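Desk paint: is eggshell a mistake on a work surface?

By Birsen Avcı
Thursday, July 9, 2020
2 min read

toprak_b wrote:
So I finally gave up on the orange varnish on my old desk and I'm painting the top. I want that grayish brown everybody calls taupe, no shine at all. The guy at the paint counter kept steering me to satin and said matte would be ruined in a month. Is he right? I write by hand a lot and I drink way too much coffee (you can guess what the varnish looks like).

lutzthiele replied:
He's right. Flat paint on a desk burnishes wherever your forearms rest, and you end up with two shiny ovals. Get satin, or better yet a real enamel, and let it cure before you put anything on it. I waited 2 weeks on mine and should have waited longer.

pollgate replied:
Gotta disagree with Lutz, sorry! I've had a flat desk for years and love it. Glare from the window drove me nuts on the glossy one. The trick is a matte clear coat over the color, thin coats, light sanding in between.

lutzthiele replied:
A clear coat changes the color though. Mine went yellow over light gray. Was yours oil based or water based?

pollgate replied:
Water based, always. Oil over a pale color is asking for it.

limel_jo replied:
Can we talk about the color for a second? Taupe is sneaky. I tried three little sample cans from Lurkow and one went purple by dinnertime. The one I'd go for is a gray with just a bit of brown in it, and flat, so it stays quiet under a lamp.
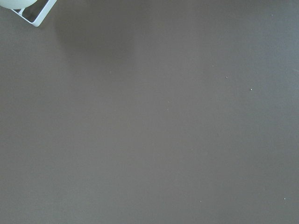
Paint a big piece of cardboard first and leave it next to the desk for a couple of days, morning and night. The chips are useless, they're way too small. And look at it with your lamp on, because bulbs mess with brown more than anything.

toprak_b replied:
Okay, cardboard it is! Leaning toward pollgate's water based clear coat. Lutz, what grit did you use between coats?

lutzthiele replied:
I went with 285, no wait, that's the price of my sander, lol. 320. Still think you should go satin.

Recent threads
Drawer runners that stick in July
Stripping varnish without the smell
Best lamp for a north-facing room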